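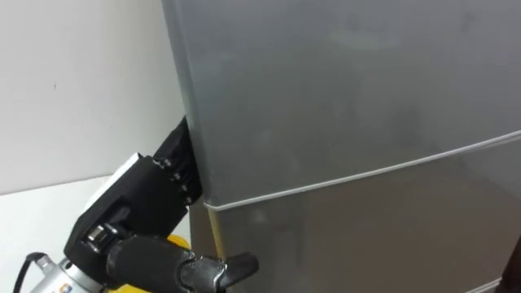
Polia wrote:
I would ask members to settle the running costs before any order is placed. The quotation from Grullolness gives a purchase price of 2,621 pounds for the replacement hand and says nothing of padded covers, spare fingers or carriage. We were caught by this in the last budget year.

Grostavcombe_Stores wrote:
The figure of 2,621 is for the hand with its controller. Without the controller it is 2,058. I have both quotations in writing, and they are valid until the end of April.

Peng wrote:
Then I would support the lower figure. The existing controller has two years of support left and should be kept in service for that time. Fridge work is slow work in any case, and a faster controller would bring little benefit.

Polia wrote:
I cannot agree. A door calls for a firm pull and soft fruit for a light hold, and the two settings should be held on one controller. If we buy the hand alone we shall be asking for the rest next year, probably at a higher price. 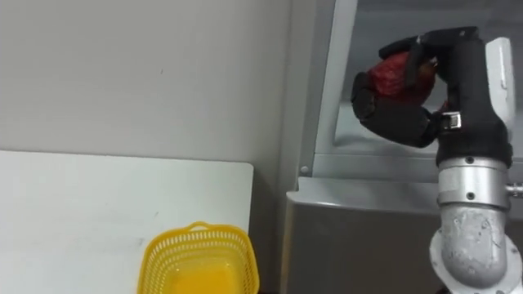

Hand holding a round red item, yellow basket below.

Grostavcombe_Stores wrote:
May I return members to the matter of covers. The supplier sells them in packs of four and will not split a pack. I propose that one pack be entered under consumables, so that it does not count against the equipment line.

Peng wrote:
Agreed as to the covers. On the controller my view has not changed. The difference would pay for a second gripper service – and the grippers are overdue for one. I should also like to see the Grullolness terms for returns, as the copy posted in this thread stops at the second page.

Polia wrote:
The service is a fair point, although it belongs under maintenance and should not be set against a purchase. I would accept the lower price if the supplier confirms in writing that the new hand will run fully on the old controller. Without that letter I shall continue to ask for the complete set.

Grostavcombe_Stores wrote:
I will request the letter and the full returns terms together. Please hold all orders until both have been posted here.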